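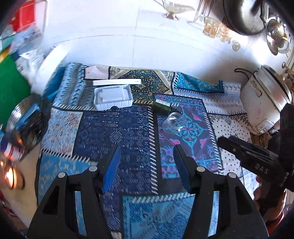 Printed cloths layered over the table.

I've been using the Bamero steam iron since May and I'm still a bit giddy about it. I collect old printed tablecloths (too many, the airing cupboard won't shut) and my last iron had started spitting brown water on the pale ones, so it had to go.

First thing: the weight. It's heavier than the Vender I had before, and on thick cotton that's lovely, you just steer it and the creases go. After a long session my wrist does know about it, though. The point is nice and narrow and gets right into a mitred corner, which the Vender never managed without a pleat.

Steam is where it really wins! On the middle setting it copes with everything I own except one stiff linen cloth from my aunt, and that one only needs a quick go on high. A full tank does me 22 napkins, or 2 big cloths with a bit left over. The filling hole has a proper flap and I can pour straight from the jug without soaking the board.

Things I'd change: the flex is too short for my kitchen, and the dial markings are grey on grey, so in the evening I turn it by feel. The booklet is hopeless on cleaning. Brândușa Matei from my sewing group told me to run a tank through over the sink every few weeks, and so far not one brown spot.

I did look at the Udar as well. Very pretty, tiny tank, and it went cold halfway down a sheet when I tried my sister's.

Would I buy it again? Yes, tomorrow, ideally with another metre of flex. If you only iron the odd shirt it's probably more than you need, but for big flat things with a busy print on them it's a joy. I did the whole Christmas pile early, just for the fun of it.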